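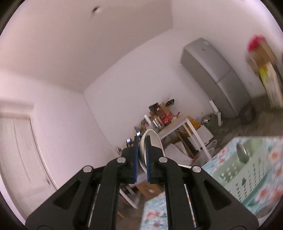
Studia 40 (2), p. 246

Handout for the unit on place names, part two

Okay, so last time I got carried away with rivers and we never made it to villages, which means this handout is longer than I promised. Please read it before you come in, and bring a map of somewhere you know well. A paper map is nicest, but a printout will do.

We're talking about endings today. English place names are mostly built like a sandwich with two slices and nothing in the middle. The first part tells you who or what, and the second part tells you what kind of place. So -ton is a farm or a settlement, -ham is a homestead (or sometimes a river meadow, more on that in a minute), -ley is a clearing in the woods, -stead is just a place or a site, and -ford is a ford. I love that last one. Oxford is where the oxen got across and that's really all there is to it.

Take Clotstead, which I keep coming back to because I grew up two miles from it. Everybody at my school thought it was about blood. It isn't! Old English clott or clot means a lump, a clod of earth, and if you've ever tried to walk across the fields there in February you'll see why somebody might have settled on that. But there's also an old word clote, meaning burdock, the plant with the sticky burrs. So is it "the lumpy place" or "the burdock place"? I've gone back and forth on this for years. I lean burdock at the moment. Ask me again in the spring.

Prendlow is harder. The -low at the end could be hlaw, a mound or burial hill, which turns up all over the Midlands. There is a mound, sort of, behind the church, though Alasdair Menzies (who lectured on this course before me and left me all his notes, thank you Alasdair) was convinced it's spoil from a pond. In the margin he wrote "not everything round is a grave," and underlined it. The first part, Prend-, I can't explain. It might be a person's name we have no other record of. That happens a lot, and you're allowed to say so in your essays. "Unknown personal name" is a perfectly good answer as long as you've looked.

Now the -ham problem. There were two Old English words, ham with a long vowel (homestead) and hamm with a short one (land hemmed in by water or marsh). In modern spelling they look the same. The only way to tell them apart is to find old spellings and look at the ground. If your early forms have a double m and the village sits in the bend of a river, you've probably got hamm. If you only have one spelling from a tax list 1,000 years after the place was named, be careful.

Which brings me to the rule I want you to take away: never start from the modern form. Modern spellings were made by clerks who had never visited, by mapmakers who guessed, and by locals who wanted the name to sound better. Start with the oldest spelling you can find and work forward.

A side note on Norway, and then I'll stop. Lie is a farm name and a very common surname there, said more or less like "lee." English speakers always giggle at it. It comes from Old Norse hlíð, a slope or hillside. Torbjørn Sjöberg, who read a draft of this for me, points out that the same word is in our -lith and -lyth names in the north of England, so if you find one on a flat bit of ground, be suspicious. He also says I overuse the word "probably." He's probably right.

For the seminar

Pick one name from your map. Find out what you can about its early spellings (the county volumes are in the library, second floor, and they can't be borrowed, so bring a pencil). Write half a page on what the name might mean and how sure you are. I'd much rather read an honest muddle than a confident guess copied from a pub sign.

Street names don't count this time, we'll do those in August at the summer school for anyone who signs up. Field names are fine if you can get hold of the tithe map, and some of them are wonderful. There's a Hungry Hill near Clotstead and a field called Labor in Vain, and I'd bet the soil in both was terrible.

Reading: the introduction to your own county's volume, plus the glossary of elements at the back. Skip the chapter on Celtic survivals for now, we'll need a whole session for that one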